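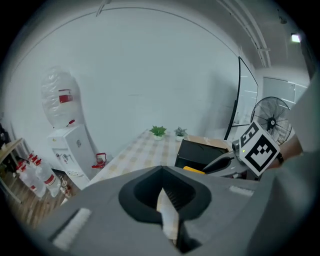 Nkechi Effiong wrote that she'd filled in the whole sponsor form before noticing it wanted her old passport number as well as the new one, and could we please say so at the top. We can! Have both passports beside you before you begin section 4.

4. Adding a family member to your Prernen case file

Your own record is finished by now, so the hardest typing is behind you. This section adds a husband, wife, partner, child or parent to the same case, and it's lovely to watch the family page fill up as you go.

4.1 Sign in and open My Case. Choose Family, then Add a person.

4.2 Type the name exactly as it stands in the passport, middle names included. If the birth certificate spells it differently, put that spelling under Other names.

4.3 Pick the relationship. For stepchildren choose Child and tick Step or adopted on the next screen.

4.4 Enter every address for the last ten years. Gaps of more than 21 days turn the line orange, and you can fill them with a short note such as "staying with aunt, Greenwood".

4.5 Upload the papers one at a time: passport page, birth or marriage certificate, and a certified translation of anything not in English.

Note: Each note box holds 200 characters. If you need more room, attach a letter and write "see letter" in the box. Ebuka Iyamu on the help desk reads these and is very good at spotting a missing page.

4.6 Press Check. A green bar means the person is ready. An orange bar still lets you save, so do save, and come back to it.

Caution: Save before you switch to another person. Changing tabs clears anything unsaved.

Caution: Prernen keeps your papers together and prints the bundle. It doesn't send anything to the immigration office. You still post or hand in the forms yourself, with the fee.

4.7 Print the family summary (form 337 in the Print menu) and ask each adult to read their own page and sign it in black ink.

Adding a second or third person is much quicker, as the shared addresses copy across with one click. Go back to 4.1 for each one.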